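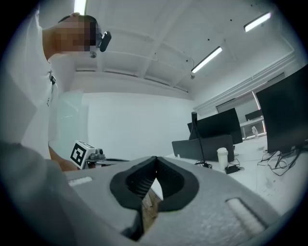 White ceiling and recessed beams, main room, Fostedport.

Flotora Flat Ceiling White: review after one full job

Product type: water-based flat ceiling paint, white, supplied ready to use
Applied by: Kilian Wallner and Tipene Hollis
Surface: previously painted ceiling panels with recessed beams between them

We used Flotora on the main room of the Fostedport office in May. The old coating was sound but had yellowed along the beams. Prep was limited to washing, light sanding and filling. No primer was used except over the filler, where we spot-primed with Prosix.

Coverage. The label gives up to 600 square feet per can. We did not reach that figure on the first coat. The flat panels came close, but the beam sides took more paint than their area suggested, mainly from brush loading at the inside corners. Anyone pricing a ceiling with beams should measure the sides as separate surfaces and add them to the panel area.

Application. Viscosity is on the high side. It rolled without thinning on a medium-nap cover and threw very little spatter, so the wood floor needed only ordinary drop cloths. By brush it is less pleasant. The paint drags on long cuts, and we ended up dampening the bristles before each beam. Wet edge time was short. With one person cutting in and the other rolling directly behind, lap marks were minor. When Tipene worked alone through a lunch break, they were plain to see and that panel had to be rolled again.

Hiding. Two coats were enough on the panels. The worst of the yellowed beam sides took 4, which is poor for a paint sold on its hiding power. A stain-blocking primer on the beams would have been cheaper.

Finish. Dead flat, with no sheen difference between brushed and rolled areas once cured. Under the 3,000 K lamps we use for evening inspection, the white reads neutral. Daylight from the side shows roller texture if the last pass is not laid off in one direction.

Touch-up. Angeliki Dimitriou marked 21 spots on the final walkthrough. We dabbed them with a small foam roller from the same can. All but two blended. Those two were over filler that had been primed too thinly.

Cleanup. Warm water while wet. Dried paint on the tray came off in sheets.

Compared with Cervantes, which we used in the hallway, Flotora spatters less and touches up better. Cervantes brushes more easily and covers old yellowing in fewer coats. For flat panels I would buy Flotora again. For the beams I would prime first or use Cervantes throughout.

Joar Lie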